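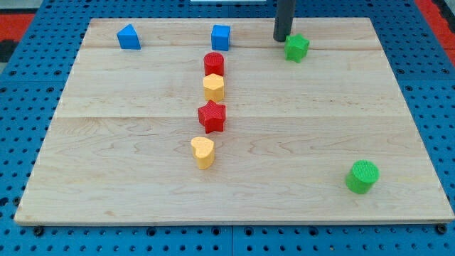

## Gripper trial: questions we keep getting

**What are you comparing?**

Two grippers on the same arm, picking the same foam blocks off the same board. One is the Clatora, with round rod fingers. The other is the Plikow, with flat padded jaws. Both makers say theirs handles "mixed shapes", a phrase that covers a lot of ground and commits them to very little.

**Why foam blocks? Nobody ships foam blocks.**

True, and a good result here says little about your parts. Foam is light and it squashes, so a badly placed finger can still get away with it. We use the blocks to find faults early and cheaply. A gripper that can't manage a foam cylinder won't be tried on anything that costs money.

**Which shapes are hardest?**

The stars and the heart. A cube gives you parallel sides to close on. A star gives you points and dips, and the grip changes with the angle you come in at. The heart tends to turn as the fingers close. We were told to expect no difference between shapes. We don't accept that.

**Does the layout change between runs?**

Yes. Some blocks are put in a line and others are left well apart. The line matters more, as the fingers have to get down beside one block without pushing the next. Sales videos nearly always show one object with plenty of room round it.

**How many picks have you done?**

Almost 3,000, across both grippers. That sounds like a lot until you split it by shape, layout and controller setting. Some of the groups are down to 30 picks, and we wouldn't bet on those.

**So which one is better?**

Neither, yet. In the tightest layout the Clatora lifted the star cleanly on 67 per cent of tries. The Plikow did better on the cube and worse on the heart. Anyone who wants a single winner from that is asking too much of it.

**Is the camera to blame for the misses?**

For some of them. The Tennant camera gives us a position for each block, and when it is 4 mm out the fingers land in the wrong place whichever gripper is fitted. We log those misses separately. Both makers have asked us to leave them out altogether, and we've said no.

**Did the makers help with the set-up?**

They sent settings. We ran those first, then our own. Results from the two are never mixed.

**Why does the board look bolted down?**

An early board crept during a run and spoiled a morning's results. It took us until lunch to spot it.

**Will you test the Ploslow controller?**

It is due in September. The claim is that it "learns" grip force by itself. We'll run it on the same blocks with that feature on and off, and publish both sets.

**Can I have the raw logs?**

Yes, including the bad days. Requests are dealt with on Wednesday.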